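Search this site... Go

The wrist that let go

February 2020

I promised a write-up of the fault on the Kivitz, so I'm putting it down while I still remember the order of things.

The robot lives in our workshop in Ustarby. It has been doing a laundry routine: pick up a basket of clothes, turn, hold it out, set it down. It's dull work and it had been going fine. Then on a long run the right gripper opened in the middle of a turn. The basket fell and took a pair of jeans with it. The arm carried on to the drop point and finished the move with nothing in the hand. The log called it a success.

That last part bothered me more than the drop. The controller thought it was still holding something.

I blamed the Vasylenko driver board first, because it was the newest part. I swapped it for the old one and lost most of an evening. Same fault. Then I blamed my own code and put in extra logging, and there it was. The grip command was dropping out for 300 milliseconds whenever the elbow went past a certain angle. Long enough for the fingers to relax.

The cause was a connector inside the forearm. One pin had backed out of its housing, and the harness pulled on it when the arm was stretched. I reseated it, added strain relief and ran 900 cycles with a loaded basket. No drops.

I also changed two things in software. If the grip signal goes missing, the fingers now stay where they are. And the move can't be logged as complete unless the load reading at the wrist agrees. Both should have been there from the start. Brollholm have the notes on the connector and I'll post what they say.

Until then I'm staying out of reach of the arms when the motors are live.

Comments

wirenut: Had the same thing with a backed-out pin. Took me 2 weeks to find. Tug test every crimp.

gantry8: Does holding position on signal loss worry you if a hand is caught in there?

wirenut: Good point, I'd want a manual release too. 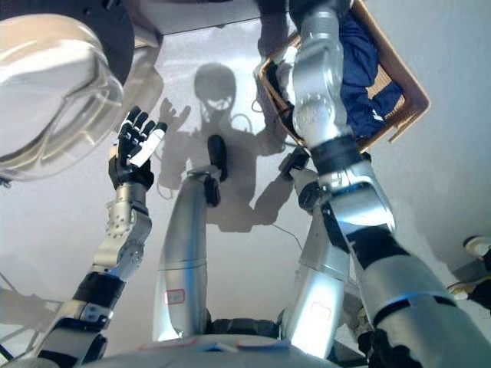
Why did the log show a success when the basket had been dropped?

The software only checked that the arm had reached the drop point. It never compared the load at the wrist with what the hand was supposed to be holding, so an empty hand passed the same as a full one.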